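Giltero Teaching Program: Frequently Asked Questions
Last updated July 2023

Who is this page for?
It is for people who show tasks to our robots, at the Mivwood workshop or at home with a loaned hand tool. If you will only watch, you do not need to read it.

Do I need experience with robots?
No. You need two working hands and some patience. The first session begins with 20 practice tries, which we do not keep for training.

What is the difference between the hand tool and remote control?
With the hand tool you hold the gripper yourself and do the task directly. With remote control you sit at the Gkikas station and move two handles, and the robot arm follows them. Most people find the hand tool easier to learn. Remote control is slower, but we need it for tasks where the arm must avoid its own stand.

How should I hold a long piece, for example a strip of wood?
Take it near one end, with both finger pads flat against the wood, and close the jaws until the piece does not turn when you tilt your wrist. Then move slowly. A long piece makes a big movement at the far end even when your hand makes a small one, so please look at the far end also, and keep it away from the stands.
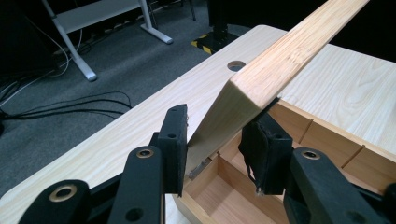 If the piece slips a little, you may continue. If it falls, stop the recording, put everything back and start again. Please do not help with your free hand, even for one second. The robot will have only the gripper and cannot learn from a hand it does not have.

Is it a problem if I make a mistake?
Usually not. A small correction is useful to us, for example when you miss the place and try again. Please mark the recording as "failed" only if the task was not finished.

How many demonstrations do you need?
It depends on the task. A simple pick and place needs 50 good ones. The Flasthorpe assembly set has 1,130 until now, and we are still collecting for it.

How long is one session?
Up to 6 hours, including breaks. You may stop earlier and come back on another date.

Do I have to work always in the same way?
No, please vary it. Begin from different positions and move the parts between tries. But do not change the speed very suddenly, and do not wave the tool while you are thinking.

Can I wear gloves or rings?
Thin gloves are allowed. Please take off rings and loose bracelets, they can catch in the joints of the tool.

Can I take the hand tool home?
Yes, after two sessions at Mivwood. The next loan period opens in August. You will sign a short form and receive the tool together with its charger.

Who can I ask if my question is not here?
Write to us through the contact form and choose "Teaching" as the subject.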